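The patient art of undoing a computer

Veledville, Sunday, March 28, 2021

Ask a robot to pick up a mug and there are a hundred good papers to help you. Ask it to take an old desktop PC to bits and you are suddenly on your own, which is exactly why Rodica Mocanu loves the problem. At Bamerel she leads the small team behind Rosano, a piece of control software built for one awkward job: getting reusable parts out of computers in one piece.

Rosano begins with the easy stuff. A part goes into a slot on a fixture board, comes out, goes in again, and the software learns what a good fit looks like through the wrist camera.
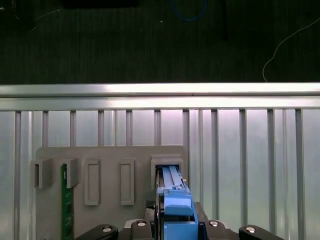

The clever bit is how little the planner insists on. Early versions worked out a full path in advance and stuck to it, and a tiny error in the starting grip would ruin the whole run. The current one plans just 4 moves ahead, throws the rest away and looks again. If the view has changed, so has the plan, and watching it change its mind on the screen is enormous fun!

Mocanu had the idea last August, after a bad week with a depth sensor that hated shiny metal. "We kept trying to get a perfect map of the case," she told me. "Then we asked how much of the map we needed for the next second or so. It was hardly any of it."

Real machines are a different world from the fixture, of course. Every maker has its own ideas about latches and shrouds, and there is rarely a clean line of approach for a pair of fingers.

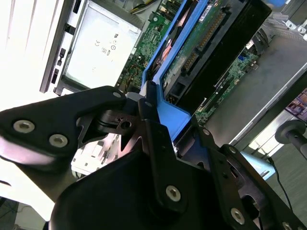
So Rosano keeps a running guess about what is fixed and what might move, and updates it with every nudge. The perception side (the team calls it Radu) labels each patch of the view as rigid, bendy or unknown. Unknown is the label they are proudest of. Anything marked that way gets a slow, gentle approach, and the arm backs off if the motor current climbs too quickly.

The team has 2405 recorded attempts to learn from, and a replay tool that lets you stop any of them, alter a setting and see what the planner would have chosen instead. I lost nearly 90 minutes to it and would happily have lost more.

Cables are next on the list. They sag, they spring back, and they hide the very thing you want to reach.
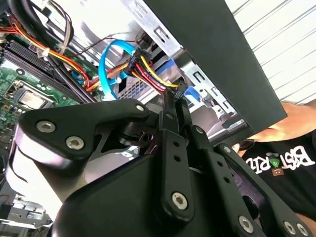 Close quarters: the gripper among the cables of an open desktop case.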